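About Potero

Potero began at a kitchen bench in May, with a stack of borrowed trays and a woman who was thoroughly tired of carrying cups two at a time. That woman was Yamila Jara, and if you've ever ordered from us by phone you have almost certainly spoken to her, probably for longer than you meant to. She was catering a friend's engagement party, the cups kept sliding about, and somewhere between the savoury pastries and the cake she decided she would like to own some proper trays. Then she decided other people might like to use them too.

We now hire out trays, jugs, platters and all the small serving things that make a morning tea or a wedding supper run along nicely. Our customers are schools, halls, netball clubs, a couple of very organised grandmothers and a good many offices. We don't do marquees and we don't do chairs, though we get asked most weeks, and we're always happy to pass on the name of somebody who does.

Nidia Rivadeneyra joined when the collection had outgrown Yamila's hallway (and her laundry, and the back seat of her car). Nidia had worked in a hospital kitchen for years and she brought her habits with her, for which we are all grateful. Everything that comes back to us is washed, dried, looked over on a white tabletop under a good light, and only then put away on the shelves. A scratch you'd never notice in a dim cupboard shows up quite plainly on a white surface, so we're fond of that table.
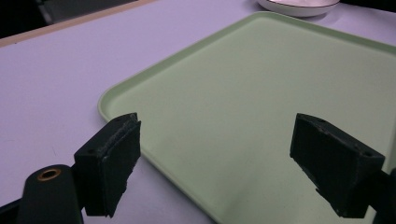
We keep 104 of the shallow plastic serving trays, which are still the thing people ring up for most. A raised rim is what you want when you're walking across a lawn with a full load of glasses, and plastic is kinder than metal if a small helper drops one on the tiles. People often have a favourite colour, and we'll do our best to match your tablecloths if you let us know early enough. The pastel ones go quickly in spring.

Over the years we've given our sets names, mostly so we can find them again. The Wendt set is the everyday one, good for a staff morning tea or a book club that has got a bit out of hand. The Tudomura set is larger and comes with the tall jugs, and it will look after up to 300 guests if you're sensible about the washing up. Stikix is our labelling system, which Nidia worked out herself with coloured dots and a great deal of patience. Please leave the dots on! They peel off beautifully in warm water, we know, but then we can't tell which shelf a thing belongs on.

All up there are roughly 2000 pieces in the storeroom now, counting teaspoons, and Yamila does insist on counting the teaspoons.

You're welcome to come in and have a look before you book. Mornings are best, before 11, when the kettle is usually on and there's room on the bench to lay out a few things and see how they sit together. Bring your own cake stand or your nan's plates if you're trying to match something. Returns can be left with us any time up to 5 in the afternoon, rinsed if you can manage it, and we'll take care of the rest.

Last updated: May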